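Subject: Re: Open day, simulation bench – notes and a question on the block pose
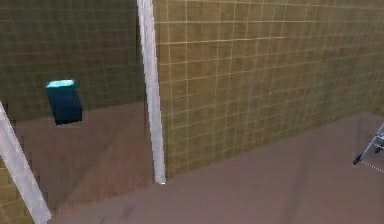
Simulator view, teal block and gripper

I went through the demonstration notes again after the Sunday session and can answer most of what was asked. The earlier message is quoted below, trimmed to the parts that matter.

> I was at the Lunurier open day and watched the simulated pick from the
> back row. Three things were unclear to me.
>
> First, the block looked like it was hanging in the air. Is that a
> physics problem, or is the block placed there on purpose?
>
> Second, what is the dotted line near the gripper? The presenter from
> Urard called it "the guide" and moved on.
>
> Third, why render at such low resolution? On the big screen the edges
> were plainly soft. We use Szénási at our site and would not show
> visitors anything that coarse.
>
> Also, did anyone write down the step rate?

On the block. It is placed on purpose. The Grundolberg task file spawns the target at a fixed height with gravity disabled for that body, and the controller has to bring the fingertip to it. There is no stand in the model, so don't go looking for a missing mesh. The first version of the task did use a pedestal, and the arm spent most of its failures hitting the pedestal. Removing it changed what the task measures: reach and approach angle, with no clearance problem mixed in. Whether that is a fair thing to show to visitors as a "pick" is a separate argument. I would have called it a reach.

On the dotted line. In this build it is a debug overlay drawn from the fingertip site. It is faint white and easy to lose against the floor, and in the still above you only get a short piece of it, running down and to the right. It has no collision geometry and the policy does not see it. I would turn it off for a public session or else draw it in a color people can follow from the back row. "Guide" is the wrong word for it, as nothing is guided by it.

On resolution. The demonstration displayed the same view the policy receives, scaled up for the projector. That was a choice by the Urard people and I think a defensible one. A second, cleaner render was available on the same machine, but then the audience would be watching something the controller never gets. If you show Szénási at full quality, say so on the slide.

On rates. The physics ran at 100 Hz and the policy at 50 Hz, so 2 physics steps per action. Those are from the config as printed at startup, which I copied down. I did not log wall-clock timing and would not trust a number taken by eye.

On success counts, since two people wrote to me off list: some 22 runs were shown over the afternoon. I did not keep a tally of which ones ended in contact, and the session log had not been posted when I last checked. Please don't quote a percentage from the open day until it is.

Two remaining problems that I would like comments on:

The viewpoint. With the block on the left and the gripper only just entering on the right, most of what you get is tiled wall and floor. The white post sits between the two. For a person this is readable. For a policy trained on one view I would expect poor depth estimates early in the approach, and I'd like to see the same task run with the viewpoint moved back before anyone draws conclusions about the controller.

The tile texture. The grid gives strong perspective cues on the lighter wall and weaker ones on the darker wall behind the block. If the policy is using the grid lines at all, swapping to a plain wall should hurt it. That is a cheap test – one line in the material file – and I have not seen it reported.

I can run the plain wall case here if someone sends me the checkpoint used at Lunurier. The one in the shared folder is older and expects a different action scaling.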